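Dromus > Rooms > Gridton > README

Files Readme Changes Issues Wiki

gridton-room-log

Light and comfort notes for the main room at Gridton, kept by me, Benedito Quintana, mostly with a pencil and later typed up. If you came looking for the floor plan, it's in the Vurnosus folder and it's better than anything I could draw.

What it is

It started as an argument about where to put the long table. Half of us wanted it hard against the big window for the daylight, and the rest said you'd spend every afternoon squinting. I said I'd write down what the light was doing for a bit and we could settle it. That was in March and I never really stopped (the table has moved three times in the meantime, so make of that what you will).

The log has 1,128 entries. Each one is a quick reading from a light meter, a temperature, and a sentence or two from whoever was sitting or standing there. The sentence is the good part. A meter will tell you a spot is bright, but it won't tell you that the column throws a shadow right across your page when you lean forward, and people will, at length!

What's in the folder

readings.csv is the main file. One row per entry, in the order they were taken.
remarks.txt has the longer comments that wouldn't fit in a cell. Matched by entry number.
spots.txt explains where each spot is, in words.
lamps.txt lists which lights were on, and has the changes when a tube was swapped.

Columns in readings.csv

spot: where the reading was taken, see below.
lux: straight off the meter, held flat at table height. I didn't round.
temp: degrees Celsius, from the little thermometer I carry in my pocket. Give it a few minutes out of the pocket or it reads me instead of the room. I learned that early on and cleaned out the worst of them.
remark: free text, spelling left as I found it.

The 4 spots

"Window" is the bay side, past the column, where the tall window is. Lovely in the morning, and you get the greenery outside, which I'm convinced makes people rate the chair higher than it deserves. The remarks here are longest and cheeriest. There's also the odd complaint about leaves moving in the corner of your eye.

"Column" is right up against the big white column, on the side away from the window. I only added it to be fair to the table argument and it ended up the most interesting one. You get the round ceiling lights from above and the daylight from one side, and the two don't agree on what colour white is. If you're matching fabric or paint, don't do it there. Georgiou did, once, with a sample book, and we now own a tin of something called cream that is plainly green.

"Stairs" is underneath the slant of the staircase. It's the darkest of the lot and people who like a nook like it very much. Tall people don't. I've kept the remarks about bumped heads in, though I took out the swearing. If you want to test a reading lamp, this is the place to do it.

"Brick" is along the brick stretch by the wall, near the air conditioner. Light is fairly even from the long tubes. Temperature is another matter. In summer it's the seat everyone fights over for the first ten minutes, then they put a jumper on, then they move. You can follow the whole sequence in the remarks if you sort by time.

How I took the readings

No fixed timetable. I tried one and was hopeless at it, so the entries bunch up around the hours I happened to be in: late mornings, and that slow stretch after lunch. There's not much from evenings. If you average across the day without allowing for that, the room will look sunnier than it is to live in.

I asked people for a remark when they looked like they didn't mind being asked. About 70 of the entries have no remark at all. I left those blank and didn't write "none", so a blank means I didn't ask or didn't get an answer, and it doesn't mean the person was happy.

The blinds question comes up a lot. There's no column for them and there should have been. Where somebody mentioned them, it's in the remark, so search for "blind" and you'll find a good few. Search for "glare" while you're at it.

The ceiling

It gets its own heading by popular demand. The ceiling is white, with slatted panels and beams set on an angle, and it does a fair job of spreading light about. It also collects dust along the slats like you wouldn't believe. I gave it a proper clean partway through the log and the column readings went up a touch afterwards, but it was also a clear week, so please don't quote me on that as a reason to clean a ceiling. The entry is marked "dusted" in lamps.txt.

The tubes on the brick side hum a little. It isn't a light reading, I know, but it turns up in the remarks often enough that I'd mention it to anybody choosing where to sit for a long phone call.

What it's good for

Working out where to put a desk, in this room or one a lot like it. Practising with small messy tables where half the meaning is in the comments. One person used it to teach her class how to clean a spreadsheet and sent back a tidier version, which I have shamelessly adopted.

What it isn't good for

Anything to do with building rules or workplace lighting standards. It's one hand-held meter and I have never had it calibrated. Please don't use the remarks to work out who said what, either. I've taken names out and smoothed over a few comments that could only have come from one person.

Known problems

A run of entries early on has the spot written as "middle". I've changed most of them to "column" where I was sure. The rest still say "middle" and you should probably drop them.

Temperatures near the air conditioner jump about depending on whether it had just kicked in. That's real, so I left it.

Entry numbers skip in a couple of places. Duplicates, removed. Nothing is missing.

Commas inside remarks are quoted properly now. They weren't in the first copy I handed round, so if your columns go sideways, grab the current one.

Using it

Help yourself. Change it, chop it up, put it in a lesson. If you print any of the remarks, a line saying they came from the Gridton room log would be nice. Corrections are welcome through Issues, or leave a note on the shelf by the door.

Last tidied 6 December 2018. B.Q.

Related

Gridton floor plan (Vurnosus)
Chair notes, second try
Georgiou paint samples, with the cream
Dromus list of rooms
4 ways to quieten a tube light 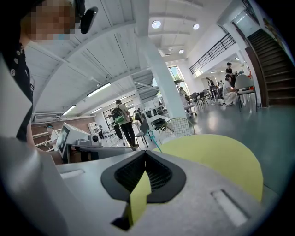
Gridton main room: the white column, with the tall window behind it and the stairs to the left.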